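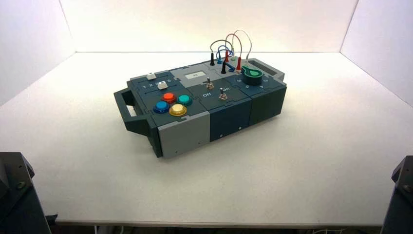 **Trimmont Neighbors Help Board · Home & Kitchen Club**

### Sourdough starter smells like nail polish. Do I bury it or feed it?

My sister gave me a jar of starter in January and I have been feeding it ever since like a very boring pet. I went away for 16 days and left it in the fridge. It now has a layer of gray liquid on top and smells like a salon. The flour is plain all-purpose from the Teixeira store, same as always.

Is it dead? And if it isn't, how much do I feed it? Every website tells me something different, usually after a long story about somebody's grandmother.

*Posted by Mwajuma Gachanja, June 2019*

---

**Vitalii Stasiv**

It's hungry. The gray liquid is called hooch, and the smell is what a starter does when it runs out of food. Pour the liquid off, or stir it in if you like your bread sour.

Then:

1. Put 25 grams of the old starter in a clean jar. The rest goes in the trash, or into pancakes if throwing it out hurts your feelings.
2. Add 25 grams of flour and the same of water. Lukewarm, please.
3. Lid on loose, leave it on the counter, and do it again in 12 hours.

Mine took 2 days to come back after a worse vacation than yours. If you see pink or orange streaks, or fuzz, throw the whole thing out and ask your sister for another jar – she has one, they always have one.

A spoonful of rye flour in the first feeding helps. I would not bake with it until it doubles between feedings. I did once, and we used the loaf to hold the garage door open.

---
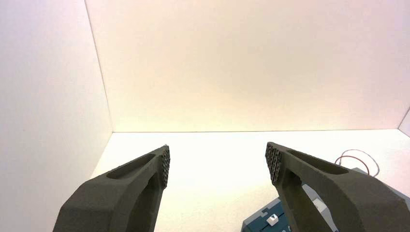
**Home & Kitchen Club, Trimmont Neighbors Help Board**

**bando_baker59**

just buy yeast

---

**Cudov Street Pat**

Vitalii has it right, except I'd weigh nothing. Flour and water until it looks like pancake batter. My starter has been treated this way for years and is still with us, though it did once get out of the jar and into the silverware drawer.

One thing he left out: write the feeding time on a piece of tape on the lid. Otherwise you will stand there at midnight asking your husband if he fed it, and he will say yes, and he will mean the dog.

Also, put a rubber band around the jar at the level of the dough right after you feed it, so you can tell if it rises. Mine came off a bunch of asparagus.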